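Pei-shan Hsu
11/16/21

Thread on what changed for the packing staff at Flevura after the two-arm cells went in. I run process engineering there. Mostly notes on staffing, task times and exceptions. No vendor pitch.

Background. Flevura ships small printed home goods. Coasters and round mats are the bulk of it, sold as mixed sets. A set is picked, checked for print defects, put in a tray and bagged. Until last year every step was done by hand at long benches.

The catalog has 2,588 active designs. Most of them sell in small quantities. That number drives every decision below. A fixed machine with hard tooling makes sense when you run one item all day. We almost never do.

The first proposal, from an integrator called Zulo, was a conveyor with a vacuum pick head. It was fast in the demo. It also wanted each mat to arrive flat, alone and face up. Our people would have spent the shift feeding it. We passed.

What we run now is a pair of arms per cell over a shared table. Mats are spread out, the arms pick, the set goes in the tray. Cell layout came from Seyoum, a smaller shop that let our own techs do the wiring. That turned out to matter more than the arms did.
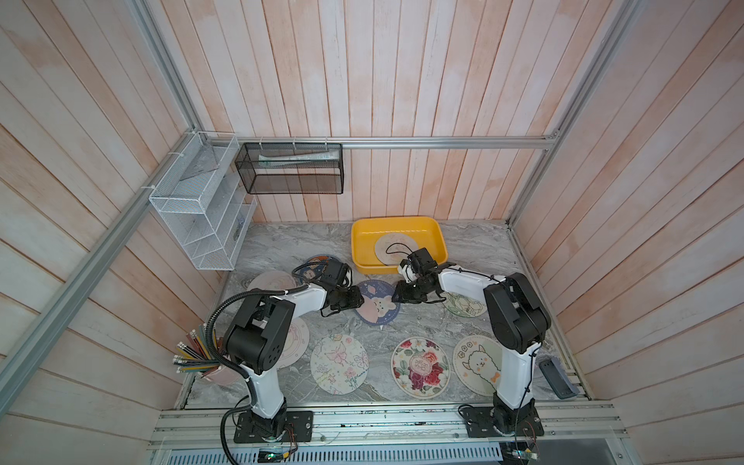 Throughput first, because people always ask. One cell is slower than one experienced packer. It was slower at acceptance and it is slower today. The plan never assumed otherwise. The cell covers the long flat stretch of the shift, and people cover the peaks.

Target for the cell is 2,000 mats per day across two shifts. We hit it on days with few changeovers. On days with many short orders we miss it, and the miss is almost all setup time.

Thin round goods are hard to grip. A person slides the mat to the table edge with one finger and pinches it. An arm has to get under the rim or tilt it up first. Two arms help, as one can steady while the other lifts. It still accounts for most of our retries.

Now the jobs. Before the cells, the line had one title: packer. There are now three. Packer, cell operator, and exceptions. Exceptions is the one I would have gotten wrong if the packers had not pushed back on the draft.

My draft treated exceptions as leftover work. A mat the cell can't place goes in a bin, somebody empties the bin at the end of the shift. The packers pointed out that the bin would be full of the difficult items and nothing else. Easy work to the machine, annoying work to the person, same rate per hour. They were right about the math.

So exceptions is now a graded position, one step above packer. It has no piece target. The person in it decides whether a mat is a reprint, a second, or fine and badly presented. They also tag the cause, and those tags feed the weekly tuning list.

Side effect – the tags are the best defect data we have ever had. Before, a packer who saw a smudged print threw it out and kept going. The print room heard about it when a customer complained.

Operators. We trained 7 people from the packing floor and hired none from outside. Training is done in Eler, the work instruction tool we already used for the benches, plus supervised time at the cell. Reading a fault screen takes a day. Knowing when a cell is about to have a bad hour takes a lot longer.

Two of those operators now do first-level maintenance. Cable sleeves, gripper pads, brackets, rail bolts. This was not in the plan. They asked, we wrote a procedure for it, and payroll took four months to produce a title.

What got worse. Bench packing was social. People sat across from each other and talked. An operator stands between two cells and watches. Several said the shift feels longer, and one went back to the benches and took the lower grade to do it. We now rotate every two hours. It helps some.

Also worse: noise. Not loud, but constant and irregular. We added paneling around the cells. Scores on the floor survey came up a little afterward. I would not claim more than that.

What got better. Wrist complaints on the line are down. I don't have a clean before-and-after number, as we changed bench heights in the same quarter. If you are planning something like this, change one thing at a time. We didn't.

Headcount. Same as before the cells. Volume went up and we did not backfill two retirements, so whether you call that neutral depends on which side of the table you sit on. The floor reps call it two jobs. I think that is a fair way to count it.

Uptime for the last full month was 89 percent. The lost time was split between vision recalibration after a lighting change and waiting for a person who was busy at the other cell. The second one is a staffing choice and I own it.

Next in November: moving the changeover screen so operators can queue the next set before the current one ends. The request came from the night shift. It should have been in the original spec.

Questions I can't answer: pricing, and anything about the Seyoum contract. Questions I can: layout, grading, training hours, how we wrote the exceptions role. Replies are open.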